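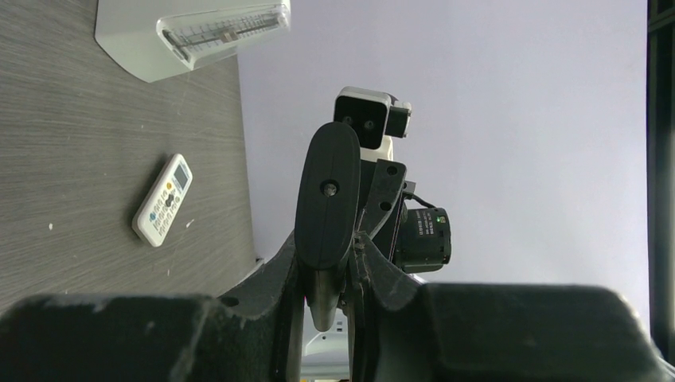
Reading time: 2 minutes

To: Tefera Residents' List
Subject: Re: Small items for the Protulton activity room
Date: 2020-04-15

Dear members,

Thank you to all who have written about the sorting of small items. The office has been asked to answer one message in full, and it is quoted below with the reply.

> I should like to know what is to become of the odds and ends from
> the Clurnon cupboard. Are the remote controls to be kept with them?
> My own view is that anything small enough to lose ought to go into
> a lidded box, and that the toys should be kept apart.

The office agrees with the second point. Remote controls are to be kept separately from the toys and blocks. Any remote with a display should be checked for batteries before it is put away, and the batteries removed if it will not be needed before August. Measuring items with a printed scale belong in the desk drawer and should be laid flat. 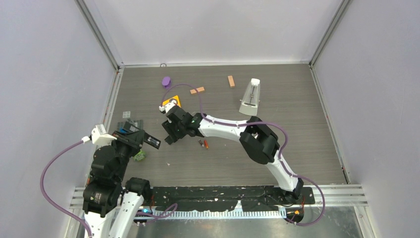

As to the toys, members are asked to return them by kind and to leave colour out of it. The earlier practice of sorting by colour led to caps and lids being parted from the things they fit. A cap whose container cannot be found is to be kept until the next review.

The Waver storage boxes have now been delivered. There are 20, all with lids, and they will be placed on the lower shelves. Labels should be written in capitals and fixed to the short end. Members who have already labelled the long side need not do so again.

Wooden blocks may be stored together whatever their length. Pointed or upright pieces should go in last, on top of the blocks. Pens and markers are not to be put in with the toys under any circumstances, even where the cap is secure.
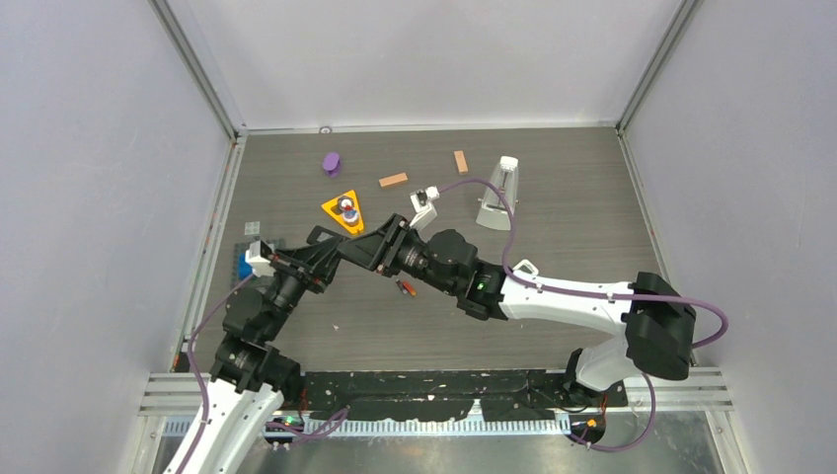

Wooden blocks, the yellow tray and other small items awaiting sorting.

The list of contents at present runs to more than 100 entries. Corrections should be sent to the office and not to the whole list, quoting the entry number. Entry 131 has been entered twice and the second will be struck out.

Yours faithfully,

The Office
Tefera Residents' List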